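Povska announces The Night Desk, a new documentary series about local radio

Gornimska, April – for release straight away

Well, it's finished, and I get to be the one to tell you about it. I've been making films with Povska for a good long while now, and I don't think I've ever been so pleased to send out a press release (I normally hide when it's time to write these). Our new series is called The Night Desk, and it follows a small radio station in the port town of Gornimska through one whole winter of overnight broadcasting.

The station is Radio Naren. If you grew up within reach of its transmitter you'll know it already, and if you didn't, you've probably never heard of it. It puts out live programmes all through the night, every night of the year, with a couple of people in the building and a kettle. Fishing crews listen to it. So do bakers, nurses, lorry drivers and a surprising number of students who ought to be asleep. They ring in, they argue about the weather, they ask for songs, and now and then they say something so private that you forget anyone else can hear it.
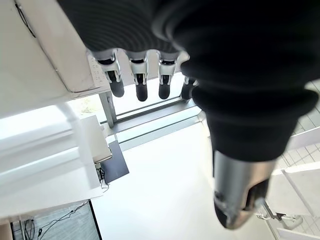 Black fingertips and silver knuckle joints, close up.

I first went up there meaning to stay for 2 nights and make a short film about the shipping bulletin. I came home with a notebook full of phone calls and rang the office to say I thought we had a series. They were very kind about it – they asked how much it would cost, and then they asked again. We got there in the end.

We filmed for 44 nights in total and came away with 125 hours of material, which our editors have turned into 3 hour-long episodes. The first, Dead Air, is about the storm that took the transmitter down and the scramble to get a signal back before the boats went out. The second, Callers, belongs to the listeners, and it's the one that makes me cry, so be warned! The last, Handover, takes place over a single shift and ends with the breakfast team coming in at six in the morning, all wet coats and far too cheerful.

There's no narrator. I did record a voiceover, and I was quite proud of it, and then we watched the episodes without it and they were better. So what you hear is the station: presenters talking on air, presenters muttering off air, the phones, the rain on the roof. Our sound team spent weeks on the rain alone. Please watch it with decent speakers if you've got them, or headphones.

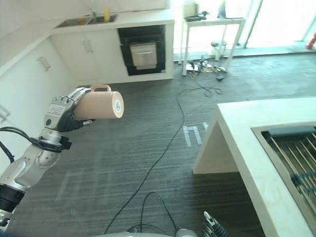 I should say a bit about how we worked, as people at the preview asked me about it more than anything else. We kept the crew tiny, just camera and sound, and for the first week we hardly filmed at all. We sat in, washed up, learnt where not to stand. The studio at Naren is barely bigger than a garden shed, and everything in it is within arm's reach of the presenter, so you quickly get to know what makes a noise. A mug tipped on its side, like the pale one in the photo, would have sent a full cup of tea straight into the mixing desk, and there was a strict house rule about keeping drinks on the windowsill. I broke it once and I'm still hearing about it. Callers were always told that we were filming, and anyone who changed their mind afterwards was taken out, even when it hurt to lose them. Two of my favourite conversations aren't in the series for that reason and I wouldn't have it any other way.

The music is by Poon, the quartet from just along the coast, who recorded the whole score in the old net loft above Gornimska harbour. They've been listening to Naren since they were children, and I think you can tell. The soundtrack will be out as an album shortly after the last episode.

The Night Desk will be shown weekly at 10pm this autumn, and all the episodes will be there to stream once the first has gone out. We're holding a free screening in Gornimska before that, in the hall behind the harbour office, and the station will carry the sound live for anyone who can't get there (or who's out at sea).

Notes for editors

Preview links, stills, episode summaries and transcripts are available from the Povska press office. I'm happy to do interviews, by phone or in person, and I'm awake at odd hours these days so late slots are fine. Radio Naren's presenters can also be interviewed, but please don't ring the studio line to arrange it – it's for listeners, and they will put you on air.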